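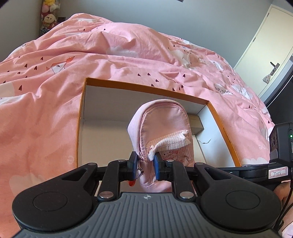
According to Ursina Oberholzer, the Fomedari read two ounces heavy all morning until she slid it off the rug and onto the bare floor, and after that she never had to touch the settings again. Great tip, and it's why this section begins with the floor!

4. Placing and zeroing your parcel scale

1. Set the scale on a hard, level surface. Tile is wonderful, carpet is trouble.

2. Turn the four feet until the bubble sits inside the ring. A quarter turn goes a long way – go slowly.

3. Run the display cable to the wall or shelf. It is 36 inches long and shouldn't be stretched tight.

4. Press POWER with nothing on the plate and wait for the zero.

CAUTION: The plate is rated for 62 pounds. Never stand on it, even for a second. 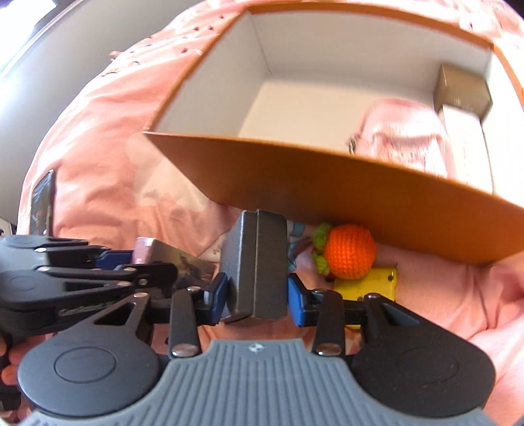

The TARE button is my favorite thing on this scale, and you'll use it every day. It subtracts whatever is already on the plate, so you see only the weight of what you add next. Start with an open cardboard box like this one, set it in the middle of the plate, press TARE, and then fill away. For postage you want the full weight, so lift everything off, press TARE again, and put the packed box back.

NOTE: If the display shows "Lo", change the batteries before you zero. Old settings are kept.

5. Saving a weight

Hold SAVE until you hear a beep. The Skutent model stores the last reading only; the larger Poltumstead keeps a whole list – so handy on mailing days! To clear a saved weight, hold SAVE and TARE together.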